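**Pre-run check, Garnmont unit, bedroom task**
Student team: Rocío Palma, Kittipong Sukprasert
Checked by: Vaughn Ferreira, August, before the afternoon block

- [x] E-stop within reach of operator. Tested, drops arm power.
- [x] Floor tape at 105 cm from base. One corner lifting, re-taped.
- [x] Battery above 20 percent at start.
- [ ] Overhead cable tie-off. See comment 1.
- [x] Gripper pads clean, no splits.
- [ ] Bed surface cleared to task list. See comment 2.
- [x] Speed limit set in Jamine config, not by hand.

**Comment 1.** Strain relief on the upper bundle is acceptable at rest but has not been checked at full reach. Rocío to move the arm through its range at low speed and log any pull on the connectors. Limit is 4 runs until this is signed.
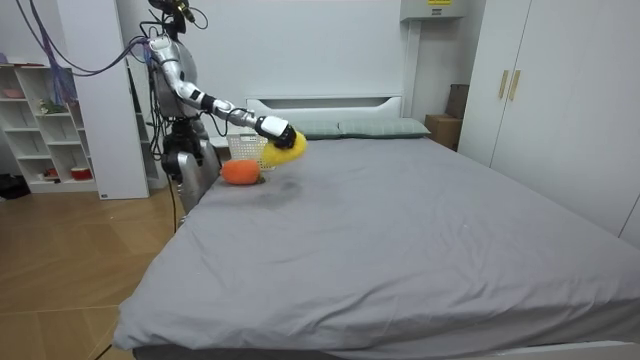 **Comment 2.** The dusting task is graded on contact force and coverage, so the surface has to match the task sheet. With the duster down near the top of the mattress, the white basket sits just below it and is a snag risk on the return stroke. Either add it to the sheet as an obstacle or take it off. The dark patch on the gray sheet also needs a look - if it is damp, change the sheet before the next run.

**Comment 3.** Log file 890 has no operator initials. Kittipong to fix.

Recheck open items before power-on. Unsigned boxes mean no run.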